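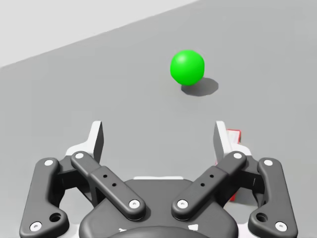

Visit to the Seltero Gripper Laboratory: Report to Members

In November a delegation from the Tisura Automation Association visited the Seltero laboratory to see how two-finger grippers are compared in simulation before any hardware is ordered. The group was received by Shahnaz Navaratnam, who leads the gripper program, and the visit was recorded by Pranab Sivakumar on behalf of the Association.

The morning was given to the simulator. The laboratory's basic trial uses a green ball on a plain gray floor, viewed from behind an open parallel-jaw gripper. Each candidate gripper model is put through 200 attempts, with the ball placed at a different point each time. Ms. Navaratnam explained that a ball is a demanding object for flat fingertips, as a small error in approach will push it away before the fingers close.

Two models were under review, the Flomarley and the Kaczmarczyk. Members were shown the results to date for both. The Flomarley lost the ball 17 times in its full set, in most cases when the approach was made at a steep angle. The Kaczmarczyk set had not been completed by the time of the visit, and the laboratory asked that partial results not be published.

Members then followed the discussion of camera placement. The laboratory has tried five positions and prefers one behind the palm, where both fingertips and the floor between them remain in view. The inner and outer links take up a good part of the picture from this position, and one member asked if a side view had been considered. It remains under study. 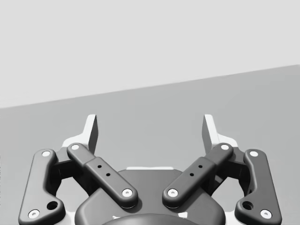
Can results from the simulator be used to choose a gripper without a physical trial?

The laboratory advises against it. Simulated trials are used to shorten the list of candidates, and the remaining models are then tested on a bench arm with the same approach paths. Contact and friction settings are reviewed after each bench session.

The afternoon session dealt with controllers and lasted until 6 p.m. Copies of the test procedure are available to members on request from the Association's office.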